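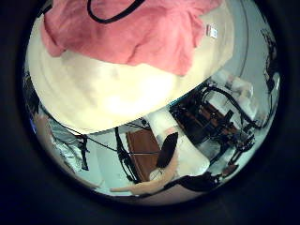
4.2 Where the cloths end up

I went into this part of the study thinking I'd be writing mostly about drawers. Cloths get folded, cloths get put away, and I'd have a nice tidy table of which drawer. Well, no! Of the 1,260 diary entries from Ciltdale, the ones I kept going back to were about cloths left out on top of something: a chair back, a table, a lid, whatever smooth rounded thing happened to be closest. People in 31 of the 49 households wrote about doing this at least once in February, and several of them (I counted myself in, I'm afraid) did it most days.

I sorted these entries by what was underneath, with Bronisława Górecki sorting the same pile separately so that I couldn't just please myself. We agreed on nearly everything except the word "draped," which she reserves for cloths that hang down over a side. I ended up using her rule, and it's the one applied in Table 5. A crumpled cloth with one edge hanging counts as draped; a folded one sitting flat doesn't, even if it's been there a week.

What surprised me is how much people cared about the surface. Glossy things got a cloth far more often than dull ones, and the diaries are full of little complaints about glare, streaks and finger marks. One person from the Nerlow end of town wrote "it shines at me" and left it at that. I've used Ekwueme's three grades of shine (dull, soft, glassy), going by how sharp the highlights are. Figure 4 is the sort of surface I'd grade as glassy: the glints are small and bright, and the tan and ivory swirls look as though they sit under a clear layer.

Figure 4. Glossy cream and beige surface, graded glassy. 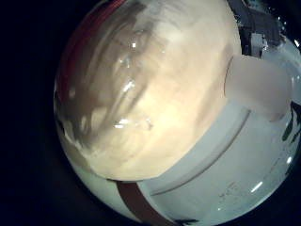

4.3 Trouble with the grading

I should own up that the middle grade gave me fits. Under a strong lamp a soft surface can pass for a glassy one, so I went back and regraded 20 of the entries in daylight, and moved three of them down. The Punen households are left out of this step, as their photos were all taken in the evening and I had nothing to compare them with.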